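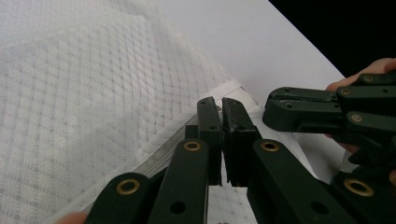 4. Perception de la prise et segmentation des démonstrations

4.1. Ce que l'on demande au module

Les démonstrations du corpus Cleliter sont enregistrées avec des pinces tenues à la main, chacune portant sa propre caméra. Le robot n'intervient qu'après, une fois que l'opérateur humain a pris la peine de réussir la tâche à sa place. Entre les deux se trouve Kutora, notre chaîne logicielle, chargée de convertir un flux d'images et une estimation de pose en une suite de commandes exécutables. La présente section traite du maillon que nous avions prévu d'expédier en un paragraphe : décider, à chaque instant, si la pince tient quelque chose.

La question paraît indigne d'une section d'article. L'ouverture des doigts est estimée à partir de l'image, il suffirait donc d'un seuil. C'est ce que proposait la première version du module, et c'est ce que proposent encore deux des commentaires laissés dans le code source par le premier auteur. Avec des objets rigides, le seuil fonctionne très bien. Un gobelet a la courtoisie d'empêcher les doigts de se rejoindre. Un ourlet n'oppose aucune résistance géométrique de ce genre, et l'écart entre des doigts fermés sur une épaisseur de tissu se confond, à la précision de notre estimateur, avec l'écart entre des doigts fermés sur rien.

La figure 4 montre la configuration qui nous intéresse, vue depuis la caméra de la pince de premier plan. L'ourlet blanc est pincé dans l'étroit intervalle qui sépare les deux doigts. La seconde pince, tenue à la main à droite, a les mâchoires légèrement ouvertes. Pour un lecteur humain, l'état de chacune se lit sans effort. Pour la première version de Kutora, les deux pinces étaient vides, l'une un peu plus que l'autre.

4.2. Formulation

Nous notons o(t) l'ouverture estimée, I(t) l'image de la pince considérée et c(t) la variable binaire de contact utile, qui vaut un lorsque la pince contraint effectivement le textile. L'adjectif « effectivement » a fait l'objet de discussions dont la longueur est sans rapport avec son contenu. Nous avons finalement retenu la définition suivante : le contact est utile si un déplacement de la pince dans le plan de la surface d'appui entraînerait celui du bord saisi. La définition est contrefactuelle, donc impossible à vérifier sur une image isolée, ce que Friederike Teuber a fait remarquer en réunion et que nous reproduisons ici avec son accord.

En pratique, c(t) est inférée sur une fenêtre glissante. Le module Isah, qui en a la charge, reçoit trois signaux :

a) l'ouverture o(t) et sa dérivée, lissées par un filtre causal ;
b) un champ de déplacement dense calculé dans une région d'intérêt située autour de l'extrémité des doigts ;
c) la vitesse de la pince, exprimée dans le repère de sa caméra.

L'intuition est banale. Lorsqu'un bord de tissu est tenu, il se déplace avec les doigts et son mouvement apparent à l'extrémité de ceux-ci est presque nul, alors que le reste de l'étoffe défile. Lorsqu'il ne l'est pas, tout défile, doigts exceptés. Isah apprend à distinguer ces deux régimes par une petite tête temporelle convolutive. Nous avons également essayé une architecture à attention, qui a obtenu des résultats équivalents en consommant nettement plus d'énergie, et dont nous ne reparlerons plus.

4.3. Le problème des motifs périodiques

Le champ de déplacement suppose que l'on sache retrouver un point d'une image à la suivante. Or une partie des textiles du corpus porte un motif régulier. Celui de la figure 4, avec ses petits points gris et ses carrés clairs rangés en diagonale, constitue à cet égard une sorte de cas d'école : chaque point y ressemble à son voisin, et un algorithme d'appariement local n'a guère de raison de préférer l'un à l'autre. Si le tissu se décale d'un pas de motif exactement, l'estimateur conclut avec aplomb à l'immobilité. Le score de confiance associé est excellent. Il mesure la ressemblance, et la ressemblance est parfaite.

La surface blanche et lisse qui s'étend au-delà du tissu pose la difficulté inverse. Elle n'offre rien à suivre. Le flot y est donc rempli par régularisation, c'est-à-dire par extrapolation de ce que font les pixels voisins, lesquels appartiennent au tissu périodique mentionné plus haut. Nous avons ainsi disposé pendant plusieurs semaines d'un estimateur qui se trompait sur la moitié de l'image et propageait soigneusement son erreur à l'autre.

Trois remèdes ont été retenus. Le premier consiste à initialiser le flot par le mouvement de la pince, reprojeté sur le plan d'appui. L'ambiguïté de période est alors levée tant que l'erreur de pose reste inférieure à une demi-période du motif. Le deuxième consiste à privilégier les structures linéaires non répétées, comme les ourlets et les coutures. Un ourlet uni ne renseigne pas sur le mouvement le long de sa propre direction, mais il renseigne très bien sur le mouvement perpendiculaire, et c'est le plus souvent celui-là qui importe quand on tire sur un bord. Le troisième consiste à masquer les régions sans texture, ce que nous aurions dû faire d'emblée.

4.4. Pinces dans le champ l'une de l'autre

Les tâches bimanuelles de Cleliter ont ceci de particulier que chaque caméra voit régulièrement l'autre pince. Les deux outils visibles dans la figure 4 sont de couleur vert foncé et présentent des plaques empilées d'allure comparable. Un détecteur entraîné à localiser « les doigts » trouve donc des doigts en plusieurs endroits, et il n'a pas tort.

Notre première parade reposait sur la position attendue dans l'image : les doigts propres occupent le centre, les autres sont ailleurs. Elle cède dès que les pinces se rapprochent, c'est-à-dire au moment précis où la démonstration devient intéressante. La version actuelle exploite la rigidité du montage. Les pivots de la pince porteuse décrivent, en fonction de l'ouverture, une trajectoire fixe dans le repère de sa caméra ; ceux de l'autre pince n'ont aucune obligation de ce type. Les œillets de laiton des bras se détachent nettement sur le plastique mat, et leur détection est de loin l'étape la plus fiable de toute la chaîne. Nous n'avons aucun mérite à cela.

Le modèle cinématique comporte un seul degré de liberté. Il est ajusté aux œillets détectés par moindres carrés robustes, et le résidu sert de critère de rejet. Un bras coupé par le bord de l'image ou une main passant devant la liaison font simplement baisser le nombre d'observations. Les mains de l'opérateur sont pour leur part segmentées puis exclues du calcul de flot. Sans cette précaution, Isah attribuait volontiers au textile le mouvement d'un index.

4.5. Annotation et données retenues

L'annotation de référence a été conduite par Chidubem Nnaji et Friederike Teuber sur l'intégralité des 2765 démonstrations. Chaque transition de c(t) a été marquée indépendamment par les deux annotateurs, qui disposaient des vues synchronisées et pouvaient avancer image par image. Le guide d'annotation, rédigé en juin, tenait alors sur une page. Il a depuis acquis une table des matières.

Les désaccords se concentrent sur les fermetures lentes. Lorsque les doigts se rejoignent progressivement sur un bord plié, l'un des annotateurs plaçait la transition au premier contact visible, l'autre à l'instant où le tissu commençait à suivre. Chacun jugeait la convention adverse défendable et continuait d'appliquer la sienne. Nous avons tranché en faveur de la seconde, conforme à la définition de la section 4.2, et fait reprendre les séquences concernées par l'annotateur dont la convention avait perdu.

Après exclusion des séquences dont la pose était inexploitable, il reste 2591 démonstrations. C'est ce sous-ensemble qui est utilisé dans toutes les expériences de la section 5. Les séquences écartées ne sont pas réparties uniformément : beaucoup contiennent de longs passages face à une surface unie, pendant lesquels l'odométrie visuelle dérive avec une grande sérénité. Les performances annoncées doivent donc être lues comme celles d'un système auquel on a épargné une part de ses cas les plus pénibles.

4.6. Latence et exécution

Isah est exécuté hors ligne pour la préparation des données et en ligne sur la cellule de Clirwood, où la même tête temporelle surveille les prises du robot. La version en ligne n'a pas accès aux images futures et fonctionne avec une fenêtre strictement causale. Sa latence de bout en bout est d'environ 83 millisecondes, acquisition comprise. Cette valeur convient à un planificateur qui traite les prises manquées en rouvrant la pince et en recommençant, stratégie que nous désignons dans le code par le terme de « récupération » et qu'un observateur extérieur appellerait insister.

Un hystérésis évite que la décision n'oscille au voisinage de la transition. Ses deux seuils ont été réglés sur l'ensemble de validation, puis légèrement modifiés à la main sur la cellule ; les valeurs modifiées sont celles que nous publions. Nous n'avons pas de justification théorique à offrir pour l'écart entre les deux jeux de valeurs. Le fichier de configuration correspondant est figé dans la version de février 2026 de Kutora.

4.7. Limites

La méthode suppose que le bord saisi soit visible au moins par intermittence à l'extrémité des doigts. Un pli qui retombe sur la pince la met en défaut, de même qu'une prise très en retrait. Elle suppose aussi que l'opérateur bouge. Une pince fermée et parfaitement immobile ne fournit aucun indice de mouvement relatif, et Isah maintient alors sa dernière décision, quelle qu'elle soit. Enfin, le modèle ne distingue pas une épaisseur de tissu de plusieurs. Pour étirer un drap, la différence est sans conséquence ; pour le plier, elle décide de tout, et nous y revenons en section 6 avec des résultats nettement moins flatteurs.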